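Open Day at Starkance: An Old Crew Chief Goes to Look

My nephew sent me the notice in March. The old air base at Starkance was opening its gates for a day, hangars, alert shack, bomb dump and all, and he figured I'd want to go since I put in my four years on flight lines much like it. I told him I'd been lied to by better museums. Then I went anyway.

The gate opened at nine. Parking was on the old taxiway, and they wanted ten dollars for it, which is ten dollars more than I ever paid to stand on a taxiway. A young man in a flight suit with no patches waved us in. I asked him what outfit he was with and he said he was with the parking.

The brochure claims 3000 men were stationed at Starkance at its peak. I'd like to see the morning reports on that. I walked the barracks foundations end to end, and unless they slept in shifts or stood up, you could not have put 1000 in there. The tour guide, a pleasant fellow, said the rest lived off base. Off base where? There's a grain elevator and a church.

Hangar 2 is the good part, and I'll say so. They've left it mostly alone. The drip pans are still on the floor, there's grease pencil on the tool crib door, and the big sliding doors still make that noise you feel in your back teeth. I stood in there a while. The sign on the wall says the doors could be opened in a minute flat by two men. With a tug, maybe. I've pushed doors like those in January and it took six of us and a lot of language.

The alert shack has been fixed up with bunks and a card table. The bunks are made wrong. I said something to the lady at the door and she said a veteran had made them. Well, he wasn't inspected.

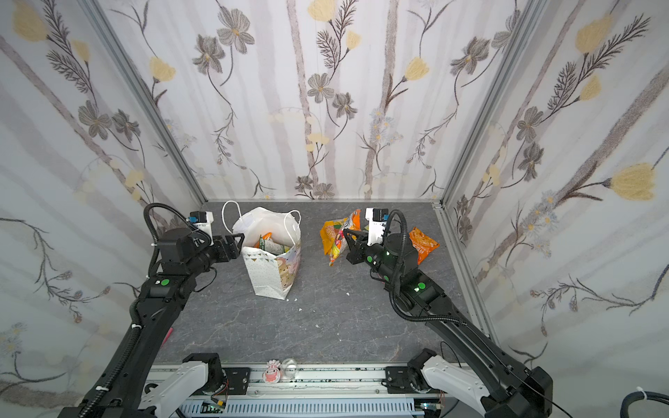

The arms and the bags, inside the wallpapered walls.

After that I went to hear Borislav Vasić, who gave the eleven o'clock talk in the old briefing room. He has written a book about the base, which was for sale by the door before, during and after. He's a good speaker and he has done his homework on the radar side. Where he lost me was the "Danko flights." According to him, Danko was a code name for night missions that left Starkance with no lights and no paperwork and came back before sunup. He says there were 123 of them.

I put my hand up and asked how he got a count if there wasn't any paperwork. He said he had it from interviews. I asked if any of those interviews were with a ground crew, since somebody had to fuel and launch every one of those airplanes, and a crew chief doesn't forget being got out of bed. He said some sources preferred not to be named. That may be so. I kept my mouth shut about certain things for twenty years myself. But I never met a night mission that didn't leave behind fuel slips, a torn-up maintenance form and a mad cook.

Lunch was a hot dog and a warm cola out of the back of a trailer. The line was long and moved like a pay line. I sat with a man who had been an air policeman at a base called Birna, and we agreed on nearly everything except officers.

In the afternoon they ran buses out to the bomb dump. The guide told us each igloo was built to take a direct hit. They were built so that if one went up it wouldn't take the neighbors with it. That's a different matter, and I told him so on the bus, quietly. He wrote it down, so he gets credit for that. The igloos are in decent shape. Two are full of somebody's hay.

I took the long way back along the hangars on the way out, mostly for the shade.
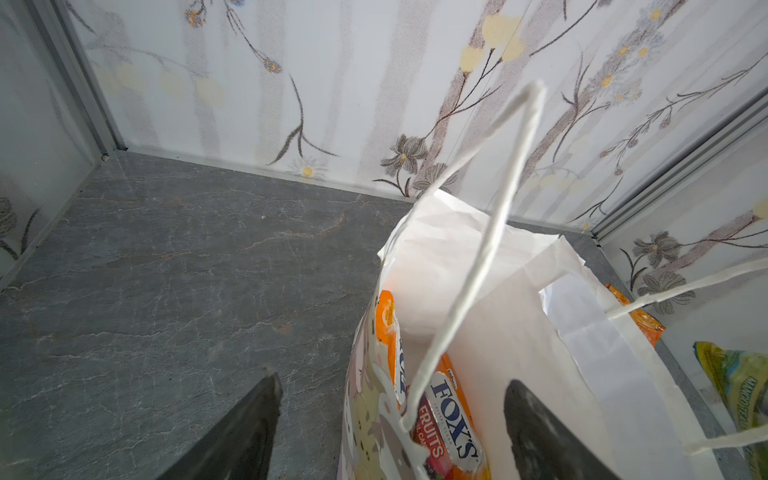

Would I Go Again?

Maybe, if they do something about the signs. A kid reading that brochure will come away thinking the place was all secrets and ace pilots. Most of what went on at a base like that was sweeping, waiting, and signing for things. They've got a wall for the pilots and one glass case for everybody else, and half of that case is a typewriter.

They are asking for money to put a new roof on Hangar 2. The contractor on the sign is Nitero, and the jar by the exit suggested a gift of 500 dollars, in a jar. I put in a five. If the roof is on by next spring I'll put in more, and I'll bring my own blanket and show them how to make a bunk.

Wear real shoes if you go. The bathrooms are behind Hangar 2, and the map has them in the wrong place.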